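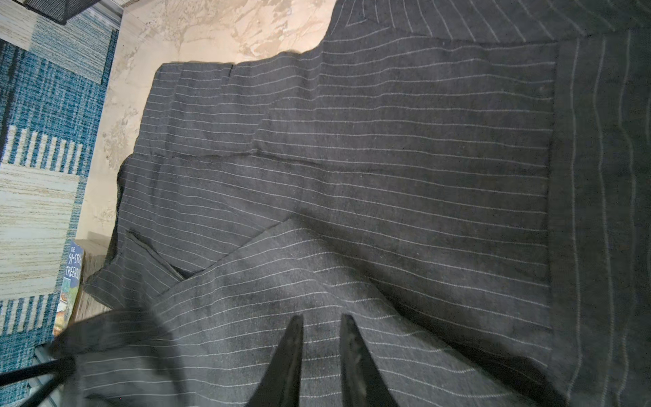
図1 チャコールグレー地ピンストライプのトラウザーズ。一部を折った平置きの状態。縞の向きの変化に注意。

# 衣料管理実習 第8回配布資料 縞柄トラウザーズの平置きと折り畳み

2025-05-20 配布

## 1. 今回の範囲

前回は無地の綿パンツを用い、股上の整え方と二つ折り・三つ折りの手順を扱った。今回は縞柄の毛織調トラウザーズに移る。手順の骨格は同じだが、縞が地の目の目印になるため、布のねじれを目で判定できる点が異なる。無地では手触りと縫い目に頼っていた判断を、縞の読み取りに置き換えて練習する。

プレス線の付け直しは次回に回す。アイロンとスチームは今回使用しない。

## 2. 用語

- **地の目**:経糸と緯糸の方向。トラウザーズの身頃では、通常、経糸を丈方向に通して裁断する。
- **脇線**:外側の縫い目。腰から裾まで続く。
- **内股線**:内側の縫い目。股から裾まで続く。
- **ウエストバンド**:腰回りの帯状の部分。身頃とは別に裁断されることが多い。
- **わ**:布を折ったときに折り目となる側。
- **逃げ**:畳んでいる途中で下層の布が上層とずれ、はみ出すこと。
- **浮き**:布が台から離れて山状に立ち上がること。折り返しの途中に残りやすい。

実習室では「腰側」「裾側」で方向を示す。「上」「下」は着用時の上下と平置きの上下層が混同されるため、記録票には書かない。

## 3. 縞の読み方

ピンストライプは細い線を等間隔に配した縞で、縞の向きと間隔の両方が判定材料になる。図1では、身頃の縞はおおむね横に走り、折れやしわのある箇所で曲がる。一方、右側の帯状部分では縞が縦に変わり、わずかに波打って見える。身頃と帯状部分の境には影になった縫い目がある。

身頃と帯で縞の向きが違うこと自体は、畳み方の誤りを意味しない。裁断の向きが異なれば、平らに整えても縞は揃わない。判定は同じ裁断片の中で行う。

| 縞の状態 | 考えられる布の状態 | 処置 |
|---|---|---|
| 平行かつ等間隔 | ねじれなし | そのまま次へ進む |
| 平行だが斜めに傾く | 身頃全体が回転している | 腰側を固定し、裾側を振って戻す |
| 途中で折れ曲がる | 折り目またはしわがある | 折り目の両側を確認する |
| 間隔が部分的に狭まる | 布がたるみ、細かく寄っている | 丈方向に軽く伸ばす |
| 緩く波打つ | 縫い目の張力、または着用による癖 | 手で押さえて残るものは記録のみ |

図1の上寄り中央には幅の広い折り重なりがあり、下辺の折り目より上では縞が平らに並ぶ。折り目の下の層では縞が緩く傾き、薄いしわが斜めに入る。上層だけを見て整ったと判断すると、下層の傾きを見落とす。折り重なりの境では必ず両側の縞を比べること。

## 4. 平置きの手順

1. 留め具を閉じ、ポケットの中を空にする。袋布が外に出ている場合は中へ戻す。
2. 腰側を右、裾側を左にして作業面に置く。
3. ウエストバンドの前後を重ね、端を揃える。
4. 左右の脚を重ね、脇線同士、内股線同士を合わせる。
5. 腰側に片手を置き、もう一方の手で裾を持って丈方向に軽く引く。
6. 上層の縞を腰側から裾側まで目で追い、傾きと折れを確認する。
7. 上層の脚を一度めくり、下層を同じ要領で確認する。
8. 上層を戻し、裾の重なりを合わせる。

手順5で強く引くと、毛織物では腰側のしわが脚の中ほどへ移るだけで消えない。引く力は、布が台の上を滑り始める手前までとする。滑った場合は手順3に戻る。

手順7を省略した班は、畳んだ後に下層の逃げが出ることが多い。前回の提出記録でも、やり直しの主な箇所はここであった。

## 5. ポケット口と裾

斜めのポケット口は、身頃の中で縞が途切れる箇所である。図1にも、細い縁取りのある斜めの切れ込みが左寄りに見える。口が開いたまま畳むと、縁の形が上の層に写り、保管後に線として残る場合がある。縁を身頃に沿わせ、手のひらで一度押さえてから次の折りに移る。指先で縁だけをなぞると伸びるので避ける。

裾は、重なりの端が不揃いになりやすい。図1の左端でも裾の端が層になり、少しずつずれて重なっている。裾のずれには次の二つの原因がある。

- 左右の脚の重ねがずれている場合。脇線を腰側からたどると、途中でずれが始まる位置が見つかる。
- 左右の丈が異なる場合。脇線は合っているのに裾だけが揃わない。

前者は手順4からやり直す。後者は脇線を優先し、裾のずれは残したまま記録票に書く。裾を無理に合わせると、差の分だけ膝付近にたるみが出る。

## 6. 浮きの処理

折り返した布が途中で立ち、稜線を作ることがある。図1の下半分では、大きな折り返しが左下から中央へ斜めに上がり、鋭い山になっている。このような稜線を上から押しつぶしてはならない。斜めの折り癖がつき、本来のプレス線と交差する。

処理は次の順で行う。

1. 稜線の根元がどの層から出ているかを確かめる。
2. 折り返しの端を持ち、稜線がなくなるまで開く。
3. 縞が平行に戻ったことを見てから、改めて折る。

端がほかの層の下に入っている場合は引き抜かず、上の層を先に外す。

## 7. 折り畳み

平置きが整ったら、裾側から腰側へ折る。二つ折りは膝付近をわとし、裾をウエストバンドの手前で止める。三つ折りは丈を三等分し、裾側の折りを先に行う。裾がウエストバンドに重なると厚みが偏るため、いずれの場合も重ねない。

保管棚Serraの有効奥行は400 mmである。二つ折りで収まらないものは三つ折りとする。積み重ねは8本までとし、わを手前に向ける。厚みが偏る場合は一本ごとに腰側を左右入れ替える。

## 8. 実習課題

試料は各班に毛織調の縞柄トラウザーズ(管理名Rirska)一本を配る。作業時間は20分、記録票の記入に12分を充てる。

- **課題A**:平置き前の状態を略図にし、縞の向きが変わる箇所に印を付ける。
- **課題B**:第4節の手順で平置きし、残った傾きと波打ちを表の区分で記録する。
- **課題C**:二つ折りと三つ折りを各一回行い、開いた後に残る折り線の位置を略図に書き加える。

略図では身頃の縞を実線、ウエストバンドの縞を破線で表す。縞は全部を描かず、向きがわかる程度に間引いてよい。折り目は太線、影で判別できない部分は空白とし、推測で線をつながない。腰付近の小さな三角形の影などは、ダーツか縫い目の端かを実物で確かめてから書く。確認できなければ「不明」と記す。

## 9. 記録票の提出

班番号、試料の管理名、畳み方の区分を上段に記入する。やり直した手順があれば番号を丸で囲み、回数を横に書く。略図は鉛筆でよい。提出は実習終了時、試料の返却と同時に行う。次回は同じ試料でプレス線を扱うため、試料は三つ折りの状態で棚に戻すこと。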